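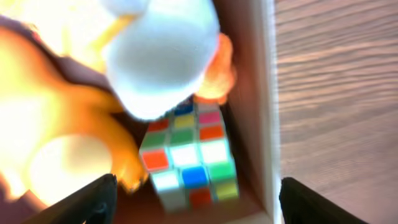 Qusai Bataineh读完上一期报告，回信问的第一句就是：玩具都混在一个箱子里，软的硬的挤一块儿，借出去的时候孩子家里怎么知道该还哪几样？他还补了一句，说他自己家的玩具从来没有凑齐过，所以特别想听我们怎么办。

问得好！我这期报告干脆就从他这个问题写起，写完再交代钱和进度，顺序跟以往不太一样，Stetlow的各位多包涵。

先说箱子。Lastetti玩具借阅箱从一开始用的就是普通纸箱，轻，便宜，坏了换一个也不心疼。我们在申请书里写过要换成带隔层的塑料箱，后来试了一阵，我个人是不太喜欢的：隔层把毛绒玩具压得扁扁的，小东西又老往格子缝里掉，家长收拾起来比原来还费劲。所以这笔钱我们没有花，还在账上，后面会讲打算拿它做什么（当然要你们同意才行）。

现在的做法是一箱一张清单，贴在箱盖内侧，字写得大大的。清单上不写型号，也不写编号，就写孩子自己会叫的名字，比如“猫猫拨浪鼓”“魔方”“绿色圆片”。以前我们写过编号，结果还回来的时候谁都不看，大人孩子都是凭印象往里扔。改成这种写法以后，Obeidat那边的借阅点跟我说，有个小姑娘自己蹲在地上念清单，念一样往箱子里放一样，她妈妈在旁边等了好半天。这个画面我一直记着，写报告写累了就想想。

软硬怎么搭，也讲讲。我们原来是按类别装的，毛绒归毛绒，益智归益智，拨浪鼓、小铃铛这些会响的另放。听着很有条理对吧？可借出去以后问题就来了：家里有两个孩子的，大的要魔方，小的要抱着睡觉的，只借一箱就总有一个要哭。今年改成混装，每箱尽量有能抱的，有能动脑筋的，有能弄出响声的，再放点转着玩或者拿在手里摆弄的小东西。装的时候毛绒玩具先放，垫在底下，硬的再搁上去，不容易磕坏。Qusai担心挤在一起，我理解，不过目前还回来的箱子里，因为混装弄坏的我一件也没登记到。绳子缠住倒是常有，拨浪鼓那两根绳子尤其爱缠，得一个个解开，解得我眼睛发花。

再说清点。以前的清点是站着做的，箱子放地上，弯腰一样样往外掏，掏到后面就开始糊弄。现在改成上桌：箱子放在桌子一头，里头的玩具全拿出来摊开，彼此留点距离，对着清单看一遍，擦一遍，再放回去。这一步慢是真慢，但心里踏实。木头的玩具要看手柄有没有毛刺，珠子有没有松；魔方要转一转，卡的就单独拿出来；毛绒的要捏一遍，线头太长的剪掉，脏了的放到洗的那一堆。 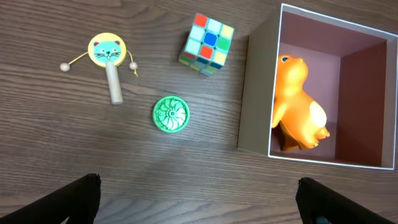

桌上：猫脸拨浪鼓、魔方、绿色圆片，右侧为敞开的纸箱。

顺便讲讲拨浪鼓，因为上次电话里有人问它为什么总排在借阅意愿的前面。我原来也想不通，这么老派的东西！后来跟几位家长聊，大概有两个缘故。一来它好看，鼓面上画着一张猫脸，眼睛闭着，耳朵尖尖的，小孩子拿起来先要对着看好一会儿。二来老人会玩，爷爷奶奶看到就顺手接过去转，不用谁教。魔方就相反，老人一般不碰，大孩子抢着要，而且借回来的时候没有一个是还原好的，我们也从来不还原，就让它乱着，下一家接着拧。有位爸爸问要不要他还原了再还，我说千万别，孩子会觉得已经玩完了。

进度方面，到30/08/2021我写这份报告为止，Lastetti在用的箱子一共13个，玩具登记在册的有600多件。Gotilier借阅点从一月开门，刚开始冷冷清清，头几周来的多半是进来避风的，问一句“这个真的不要钱吗”，然后拎一箱走。现在那边反而是最忙的，周末前基本上架子就空了。Obeidat借阅点稳一些，来的都是熟面孔，还得也准时，就是地方小，清点只能等关了门再做。

花销我尽量说简单。本期实际支出3,655元，主要花在补充玩具、纸箱、清洁用品和打印清单上，票据另外寄。其中补充玩具占了大头，毛绒类损耗得最快，我原先估低了，这个是我的问题，下一期的预算里会改过来。清洁用品也比想象中用得多，湿巾真是流水一样地没。塑料箱那笔钱如前面所说没有动，我想申请转成两样用途：给Gotilier添一张结实点的桌子，专门做清点；再就是做一批厚一点的清单卡片，现在的纸贴几回就卷边了，有的还被小朋友画了画（画得挺好，我没舍得撕）。

不顺的地方也得讲。逾期不还的情况还是有，我们发消息提醒，多数人会不好意思地马上送来，少数就没了回音。我不想收押金，收了押金，最需要借的那些家庭可能就不来了，这一点我们在立项的时候谈过，我现在还是这个看法。眼下的办法是多打电话少发消息，电话里聊两句，问问孩子喜欢哪一样，对方往往自己就提起归还的事。还有，小零件丢失我们已经不追了，丢了就在清单上划掉，下一家也看得清楚，不至于替别人背锅。

另一件让我头疼的是登记表。我们用的表格是我自己做的，格子越加越多，现在连我都填得不耐烦。Obeidat那边的人很客气，说“还行”，可我看他们交来的表，后面几列全空着。所以下个阶段我想把表砍到只剩借出、归还、缺了什么、坏了什么，其余的都拿掉。你们那边如果有必须要的数据，请趁早告诉我，我好留着那一列，别等我砍完了再来问，我会哭的。

下一期打算做的事：先把清单卡片换了；再给毛绒玩具排一个固定的清洗轮次，目前是看着脏了才洗，标准全凭谁当班；Gotilier想试试让孩子参与装箱，自己挑一样放进给下一家的箱子里，我挺期待的，不过规矩还没想好，比如大家都往里放魔方怎么办。想好了我单独写信说。

最后回答Qusai没问完的那半句：家里的玩具凑不齐，可以先从一个箱子、一张纸开始，把孩子叫它们的名字写上去。清单的样张我随这份报告一起附上，欢迎拿去改。桌子和卡片的事，请在下次拨款之前给我个答复，口头的也行，我先去问价。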